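Solange Andrade answers the phone with her mouth full. It's a quarter past four in the afternoon, she's been on her feet since six, and lunch is apparently a cheese roll eaten over the sink. "Go ahead, I can chew and talk," she says. "My mother hated that."

I'd been wanting to talk to her ever since I heard that she lays carpet for a living and can't stand it in her own house. That's true, by the way. She has bare boards upstairs and old tile down, and when I ask why, she laughs for so long that I start to worry about the roll.

"I see carpet all day! Would you take your work home and walk on it?"

She got into floors at nineteen through an uncle in Grestgate who needed somebody small enough to get into stair closets. She figured she'd do it for one summer. Her first real job was a dance hall with a floor that sloped (you could set a tennis ball down by the bar and it would be at the stage before your drink was poured), and she says she learned more there than in the whole next year.

"My uncle wouldn't tell me anything. He'd just stand there and breathe through his nose until I pulled it up and did it over."

These days she mostly takes the jobs other people turn down. Spiral stairs, round rooms, the odd boat. She did a reading room for a library in February that had one curved wall and not a single square corner, and she talks about it the way some people talk about their kids' weddings. The gray she used came from Engström, and she'd gone back and forth between that and a green from Mirar for two weeks before the librarian begged her to pick one.

"Everybody thinks gray is the boring choice. Go look at thirty grays side by side and tell me that. Some of them are purple! Some of them look like wet dog."
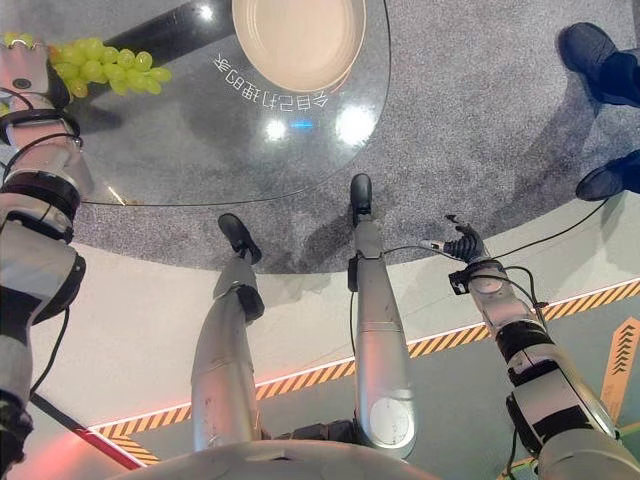
Curves are where she really gets going. I asked what the hardest part of a round job is, expecting something about the cutting, and she said no, cutting is the fun bit, it's the edge that keeps her up at night. A straight edge along a wall can hide under a baseboard and be forgiven. Put carpet on a raised round platform, like the gray one here with the white floor next to it, and the edge is the first thing anybody looks at and the first thing feet land on. "So you wrap it, or you bind it, and either way it wants to pucker," she says. "Carpet is woven to lie flat. You're asking it to be a hat."

Her trick, if it's a trick, is patience and a whole lot of paper. She makes a pattern first, like a dressmaker would, and leaves it lying in place overnight. Then she comes back in the morning and finds out what she got wrong. I told her that sounded slow. She told me it was slow, and that she charges for it.

We got onto money then, and she was more open than I expected. A small curved job can start at 700 dollars before anybody's picked a color, and people do gasp. One man offered her 300 and a used kayak.

"Did you take it?"

"I thought about it! It was a nice kayak."

What she won't do anymore is rush. A few years back she took on a showroom for a company called Clorora, who wanted the whole place carpeted in a weekend, and she said yes when she should've said no. Her knees have never been the same. She still uses a knee kicker on small rooms (it's the tool you bump with your leg to stretch the carpet, and it's about as gentle as it sounds), but anything bigger gets the power stretcher and a helper.

"If you're young and you're reading this, buy the good knee pads. Don't buy the ones at the checkout."

I wanted to know what she notices when she walks into a building, whether she can ever just be a guest somewhere. Not really, she says. She looks at seams in hotels. She once got down on the floor at a cousin's christening to check how the aisle runner was fastened, and got caught doing it by the priest. He wanted a quote.

Before I let her go I asked about my own hallway, where the carpet has been coming up by the bathroom door for ages and I've been stepping over it. There was a long quiet on the line. I could hear the faucet running.

"Is it a metal strip or just tucked?"

I said I'd have to go check.

"Go check," she said. "I'll wait."

It was tucked. She's coming by next month.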